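The laundry pile won again this week. I had one free evening (Tuesday, if you must know), a podcast lined up, and a plan to fold everything from two weeks of ignoring it, and I ended up sitting on the living room floor until way past bedtime. But it's done! Well, mostly done. The socks are in a bag and I don't want to talk about the socks.

I've been folding on the floor ever since we moved to the Wendar Street apartment. The bed is too soft and everything slides into the dip in the middle, and the kitchen table always has stuff on it. The floor is big and flat and free. My knees disagree, so I sit on a couch cushion and scoot.

## Start with the big awkward stuff

I used to do the T-shirts first because they're easy and you feel like a genius for ten minutes. Then you're tired and all that's left is the heavy, weird-shaped stuff, and you shove it in the closet in a ball. So now the thick dark things go first, while I still have some patience. Spread it out as far as it'll go, smooth it from the middle with flat hands, and then start bringing the sides over. Heavy cotton holds a crease like a grudge, so whatever you fold wrong now you'll be looking at in November.

My first fold on anything this thick is always terrible – one side creeps over too far and makes a big fat ridge, and I have to open it up and go again. Two tries is normal for me.

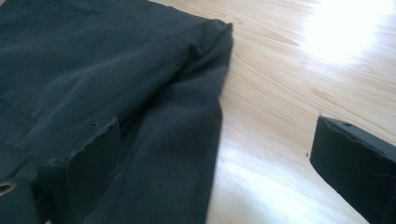
## Sweats, knits and the soft gray mountain

I own so much gray. I didn't set out to do this. At some point I decided gray goes with everything and then bought nothing else, and now every load looks like a rain cloud. The upside is that I never have to sort it, and the downside is that I can't tell anything apart until I've picked it up and given it a shake. Sleeve? Leg? Who knows!

The trick (my mom's, I'm just passing it along) is to find a seam before you try to fold anything. Jersey twists in the dryer and if you go by the edges you'll get a parallelogram. Find the side seam, run your fingers down it, line it up with the other one, and the rest pretty much falls into place. If the inside is all wadded up, reach in and pull it straight first. I skip this about half the time and regret it. 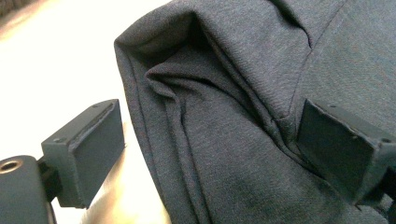 Anything that's going to live in a drawer gets folded in thirds the long way and then rolled, not super tight. I know there are people who stand everything up on its edge in little rows, and I did try that for a month with some dividers I ordered from Vevbridge. It looked gorgeous until I took out one pair of sweatpants and the whole row fainted. The dividers now hold wrapping paper and they're great at it.

## Where it all went

- Heavy dark stuff: top shelf of the hall closet, flat, folded edge facing out
- Sweats: the deep bottom drawer, rolled
- Knits I'm on the fence about: the Poltance bin under the bed, until spring
- Dish towels that somehow got in there: kitchen, obviously
- Socks: see above

I got 7 pieces into the giveaway bag too, and I'm pretty proud of that. One was a sweatshirt from a 5K I signed up for and then slept through, so that was overdue.

Next week I want to tackle the linen shelf, where there's a fitted sheet I've been avoiding since August. If you have a method for those that doesn't involve watching a video four times, please leave it in the comments. I've got the floor space.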